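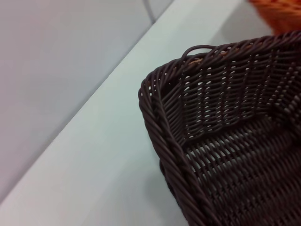 From: Yayra Atinga
To: the gripper list
Subject: Re: wrist camera or overhead for woven stuff?

Geeta, thank you for asking this one in public, because I've spent the past two weeks on exactly that and I have opinions!

On Wednesday Geeta Bajpai wrote:
> Hi all,
> We're setting up a second arm at Ketden and I have to pick between
> moving the overhead camera across or putting a small one at the
> wrist. The job is picking up baskets and trays by the rim and
> setting them down a bit further along the bench. Plastic trays are
> fine with either. Woven baskets are where everything goes wrong for
> us. The overhead view gives a nice clean outline, the fingers come
> down where they're told, and then they close on nothing, or on one
> strand.
>
> Has anyone compared the two properly on wicker or anything like it?
> Also, are people still using the stock pads, or did you change to
> something softer? I've read the old Mallet thread but it stops
> just when it gets interesting.
>
> Geeta

Short version: wrist camera for the last stretch of the approach, overhead for finding the basket in the first place, and softer pads, but only for the rim. Long version follows, get a coffee.

What we did at Pedville was run the same pick with each camera setup, 138 tries in all, on a dark woven basket with an orange one standing near it. Same arm, same controller, same white bench top. I wanted the neighbor in there because a lone basket on a clean table flatters everybody's detector. The dark one is the hard one. It's close to black and the strands are round and smooth, so what you get is a lot of thin highlights with deep grooves between them. Our overhead camera sees that as a blob with a fuzzy edge. From the wrist you can see the rim is a rope, with strands wrapped over each other on the diagonal, and you can tell a good fat section from a thin one.

Now the thing I think is biting you. Look at the frame I've put at the top: along the upper rim, to the right of the corner, there's a loose strand that arches up over the braid and comes back down into the weave. The bench shows white straight through the loop. From overhead that strand is nearly edge-on and our outline fitter just folded it into the rim. So the target height came out too high, the fingers closed on the loop, and up came one strand with the basket swinging under it. Does that sound like your "or on one strand"? I'd bet it is. With the wrist view we could mark that stretch as no-go and slide along to the next bit of braid. It was a huge difference, I was grinning like a kid.

A second thing, and this one cost me a whole afternoon. The walls are full of little gaps, and the bench shines through them. In the wrist view they come out as rows of bright slots beside the upright ribs. If you segment on brightness, every slot is a tiny piece of table, and the mask falls apart like wet newspaper. I tried closing the holes with a bigger kernel, which worked nicely on the wall and then swallowed the inside corner completely. What helped in the end was so dull I'm almost shy about it: we stopped asking for the basket and only asked for the rim. The rim is thick and more or less continuous, and it's what you're going to grab anyhow. The floor and walls can be as messy as they like.

Things the wrist camera is bad at, to be fair to the overhead people:

It can't see the whole basket once you're close. In the frame above you have one outer corner, the two bits of rim that meet there, and some of the floor, and that's your lot. If you lose track of which corner you came in on, the picture won't tell you. We keep the overhead pose and carry it through with the arm's own joint readings.

Focus. The camera we have is sharp over a fairly narrow range. The orange basket behind is just soft bands of color, and even the near part of the dark basket's floor starts going soft toward the bottom right. I don't mind that for rim picks. For anything where you need to look down inside, I would mind.

Shadows. The second inner corner, over at the right, goes almost solid black. Turning the exposure up washes out the bench and you lose the outer edge, which you need. A small ring light is on my list, and if anyone has tried one with shiny strands, please shout – I'm worried it will just give me more highlights to chase.

On pads: the stock ones are hard and flat, and on a round braid they touch along a line. We swapped to the soft Unodero pads and the rim sinks in a bit, which stops the twist. I liked them so much I left them on for plastic trays too, and that was a mistake. They grab the tray lip and then don't want to let go, so the tray shifts when the fingers open. Two sets and a quick change is my answer for now. Also, drop your grip force before you try them. We were at 30 newtons with the hard pads and that was creasing strands, and we've come down a good way from there.

One more on the approach itself. Coming straight down on the corner looks tempting because it's so easy to find, and it's the best landmark on the whole basket. Don't grab it, though! The strands bend tight there and fan out, so there are openings between them and the fingers never settle the same way twice. We use the corner to line up, then shift along one side and close there. Have the wrist turned so the fingers cross the rim square, which on our arm means turning before you come down, as the last joint runs out of travel otherwise.

Controller settings: I slowed the final descent and take a fresh wrist picture every 400 milliseconds on the way. Faster than that and our little box falls behind and starts acting on old pictures, with funny results. Yours may be quicker.

I have the no-go marking as a very scrappy script, and I'm happy to send it to you or anybody else on the list. It has our camera offsets typed straight into it, so change those first or you'll drive into the bench. And Geeta, if you do go ahead with the second arm, could you try a basket with a handle? We haven't got one and I really want to know what the rim finder makes of it.

Yayra
Pedville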